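Mollell tour: anyone going to Warnthorpe on Tuesday?

kestrel_tape
I saw that Mollell added a second night in Warnthorpe after the first one sold out. I have a ticket for the Tuesday. It will be my first time seeing them, I only found the band last winter through the Sulluneo record. Is the hall good for sound? And do they play the old songs, or mostly the new album?

drumsandgravy
Hall is fine if you stand near the desk. At the back under the balcony it's all mud. They did 20 songs last time I saw them, only 2 from before Sulluneo. Don't get your hopes up for the cassette stuff.

kestrel_tape
Thank you, this is very useful. I will come early and stand near the desk then.

I must say I am a little disappointed about the old songs. I bought the cassette after the album and I have listened to it more. The singing is not so clean, but I believe her more when she sings like that. On the new record there are strings on nearly every track, and for me it becomes heavy after the fourth song. 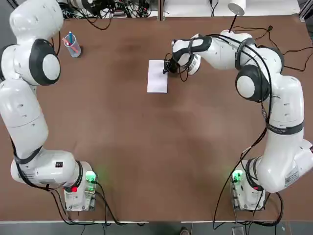

The exception is "Jin", the last track on side one. It has only the guitar and the voice, and you can hear the chair move before the second verse. If they play this one I will go home happy, even if the rest of the evening is in the colour of the new album.

northshore_lu
Strong disagree about the strings. They're the best thing on it. The cassette is charming but half of it is out of tune and the drums sound like someone kicking a cupboard.

drumsandgravy
That's why it's good.

northshore_lu
Each to their own. I've played both for people who had never heard the band and every one of them asked for Sulluneo again.

kestrel_tape
I respect this, and perhaps my ear is not trained. In my language we have a word for music which is too well dressed, and I can't find it in English. I don't say that the strings are badly played. I would only like fewer of them.

pallet_town_pete
They played Jin at the November show, as the first encore. Quiet version, no drums. Some bloke talked the whole way through it, so stand away from the bar.

Doors are at 6 by the way, and the support is on early. Worth catching.

kestrel_tape
Now I am very glad that I asked. Does anybody know if they sell the cassette at the merch table? My copy is starting to wobble in the middle of side two.

drumsandgravy
Had a few left last time. Cash only, bring small notes.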